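Open Saturday at Clonell: pictures and notes

Robots / Visits / Gallery

In May our small hobby club from Plivberg was invited to the open day of Clonell, a workshop where they teach robot arms to do work with two hands. I went with my neighbor and her son, and this page is for the members who could not come. I am not an engineer, so please forgive me if I use a wrong name for some part. The program was printed on one sheet and I follow it here.

The workshop is in the old Mercado building, on the upper floor. You go in from the yard side, past the bicycle racks, and then there is a staircase with very high steps. We arrived at ten in the morning and already there was a line for the name tags. They told us later that 138 visitors had signed in before lunch, which was more than they had coffee cups for. In the hall there was a table with old grippers that you could take in your hand. I was surprised how light they are.

The demonstrations were given in groups, and each group got 3 stops. Our guide was Ruben Lambrechts, who has worked at Clonell since it was two desks and a shelf. He spoke slowly and clearly, and he let the children ask first. I liked this very much.

Stop one: the roll on the cloth

The first stop was about picking up a roll of tape. I had expected something more heroic, I must admit, but Ruben explained that a loose end of tape is a difficult thing for a machine. It is thin, it bends, and it likes to stick to whatever comes near. A box is always the same box, but a piece of tape has a new shape each time you touch it.

A view from the wrist of the arm, looking down between its two fingers. The roll has green and white stripes on the inside of the core, and on the upper right you can find the small loose corner that everybody was talking about. 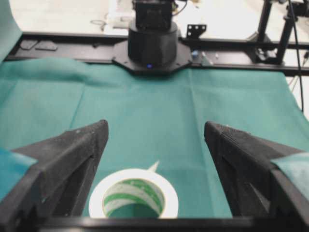
Stop two: pulling the tape

For the second stop we moved to the benches and could sit down. The task has two parts. One arm must keep the roll, and the other must take the end and pull. Ruben asked us to try the same thing ourselves with a roll of tape, but with only two fingers on each hand. My neighbor's son managed it on the second try. I needed much longer, and I had tape on my sleeve until the evening.

What I learned is that the pulling is the part where the two arms must agree with each other. If one pulls too hard, the roll slips away from the other. If it pulls too little, the strip becomes slack and sticks to itself. A person feels this in the fingers and does not think about it. Somebody in our group asked if the arms also feel it, and Ruben answered that they mostly have to work it out from what the cameras see and from how hard the motors are working.

In the next picture the roll is held low by the arm on the left, almost standing up, and the end of the strip is between the pointed fingertips of the other arm. Look how straight the tape is between them.
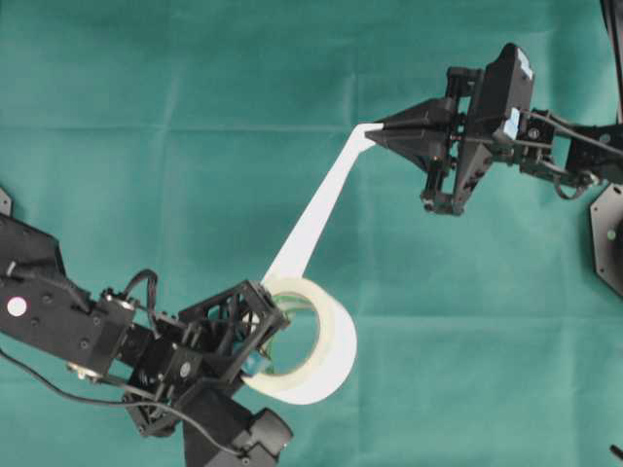
We also asked how many times they must repeat such an exercise before it is good enough. For the tape the number on the wall was 2,890 attempts, and Ruben said they write down the bad ones with the same care as the good ones. The plan is to stop counting when they come to a much bigger number, but he did not want to say which one. One older gentleman wanted to know if the arms will wrap his Christmas presents. The answer was "not this year."

Stop three: questions and the small shop

The last stop had no arms in it, only chairs and a screen. A teacher asked about the price, and we heard that the printed parts for one gripper are cheap, and that the motors are where the money goes. There was also a question about noise, and one about what happens when the power goes off. I did not write down all the answers, I am sorry.

Behind the chairs there was a little shop from Bunska, who make building kits for schools. Their simplest kit is a gripper with one motor, and you open and close it with a lever. We bought one for the club. It is in the cupboard by the window, and you can borrow it if you write your name in the notebook. Please bring back all the screws.

Practical notes for those who want to go

The workshop will open its doors again in the autumn. Groups are welcome, but you must write to them before. Children should be with an adult. The staircase is the only way up at the moment, so if stairs are a problem for you, please call them first. Parking in the yard is not possible, and the nearest free places are behind the swimming hall.

The club fund paid for the bus both ways. If you were on the bus and left a gray umbrella under the seat, it is with me.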